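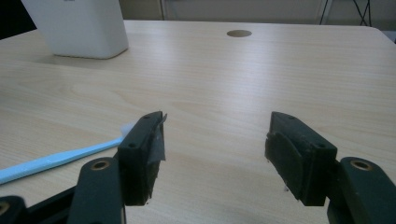
Can a robot tidy my bathroom yet? A reader in Durkstead sent us that question in March, and added that cleaning the sink was the worst job in the house. The short answer is no, or at least not by itself.

Picking up a toothbrush is easy for you. You see it, reach out and close your fingers. You did not have to plan any of it. A machine has to work out each step.

First it has to find the toothbrush. A light blue handle on a pale table is fairly easy to spot. The same brush behind a cup is harder, and part of it may be hidden by the robot's own fingers.

Next it has to choose where to hold on. Many robot hands have two fingers that open and close like tongs. A toothbrush handle is thin and lies flat, so the fingers must come down very close to the table without bumping it. Rubber pads help stop things from slipping, but pads wear down.

Then it has to squeeze. Too soft and the brush drops. Too hard and something might bend or crack - your own skin tells you when to stop, but a plain rubber pad feels nothing.

A workshop called Grorlow tests machines on small chores like this one. Its robot, Tazi, tried to pick up a toothbrush and stand it in a cup 614 times. In the first week it managed 5 tries out of every 90. It got better with practice, but when the cup was swapped for one of a different colour, it began missing again.

Shops have an easier time of it. At the Trumance warehouse, a machine moves boxes that are all the same size and always arrive in the same spot. It does that job all day. It could not put away a hairbrush.

Homes are full of odd shapes, and people move things. For now, a robot might manage one chore on a clear table with a grown-up watching. The sink is still your job.

Grorlow plans to try three new chores with Tazi next: folding a face cloth, closing a drawer and putting the cap back on the toothpaste.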